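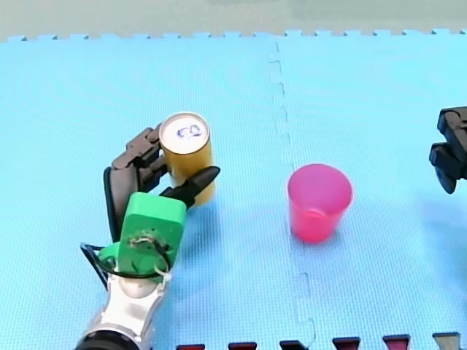

**M. Dovhaniuk**, household tips editor, *The Cundia Kitchen Drawer*
Updated 5/10/25

# Cans, cups and the mat under them

Every home I have lived in has had a shelf of short cans with lids, kept for later. Later is a generous word. My own shelf reached 31 cans in January, and two of them held only smaller lids. These are the notes I made while getting it back under control, plus a few on plastic cups and foam mats, which end up in the same pile.

## Keeping a can

Keep the ones with a lid that goes on without a fight. If you have to lean on it with your elbow, you'll stop putting it back after a week and then you own an ashtray.

Wash the can in hot soapy water and dry it upside down overnight. The seam at the bottom holds water longer than you'd think, and rust starts there. If the can has a paper label, soak it first. If the color is printed on, leave it alone. I once took steel wool to a printed can and produced something that looked dug up.

Run a finger around the inside rim with a folded dish towel between you and it. A burr can be pressed flat with the back of a spoon. A really sharp rim goes out with the recycling.

## Writing on the lid

Mark the lid if the cans live in a drawer, and the side if they live on a shelf. I have done it backward both ways.

A squiggle in blue ink on a white lid is a perfectly good label as long as you remember what the squiggle stands for. You won't. Write a word. "Screws" is a word. "Misc" is a squiggle with better spelling.

- Wipe the lid with rubbing alcohol and let it dry before you write.
- Ballpoint skates around on plastic. Use a permanent marker.
- To change your mind, scribble over the old ink with a dry-erase marker and wipe both off together. It works on most smooth plastic lids, sometimes on the second go.
- Masking tape is fine in a dry cupboard. Near the stove it curls up and joins the food.

## Plastic cups that have lost their set

Colored plastic cups outlive every set they came in. The last one standing is always the pink one, and it's always in the way. Give it a job: scooping birdseed, rinsing paintbrushes, holding the picture hooks while you're up the ladder. Once it has held paint water it doesn't go back to the kitchen, and I don't care how well you rinsed it.

For a cup that smells of old juice, fill it with warm water and 2 teaspoons of baking soda, leave it for 30 minutes, then wash as usual. Cloudy cups are usually scratched cups. No amount of soaking fixes that, though I've read plenty of advice from people who enjoy soaking.

Stacked cups that won't part: cold water in the inner one, warm water around the outer one, and a slow twist. Don't bang them on the counter. The counter at the old Ako apartment still has the dent.

## Foam mats as a sorting surface

I do all my sorting on a foam floor mat now. Things set down on it don't roll as far, dropped cans don't ring through the building, and a light blue one shows up every black screw and every crumb, to your shame.

Sweep it before you wash it. Then use a damp cloth with a little dish soap, and dry it flat. Folded foam remembers the fold. Keep it out of strong sun, which makes the color go patchy, and never set a hot pan on it "for a second."

If the mat has picked up a dent from a table leg, move the leg and wait a few days. A warm damp towel laid over the spot may hurry it along.

## Where it all went

The cans I kept are in the hall closet, tall ones at the back, lids on, words facing out. The rest went to the Trarkeck drop-off, where the sign says to rinse everything and take the lids off first. Plastic lids go in a separate bin on the left. I had rinsed mine and left every lid on, so allow extra time for standing in a parking lot popping them off one after another.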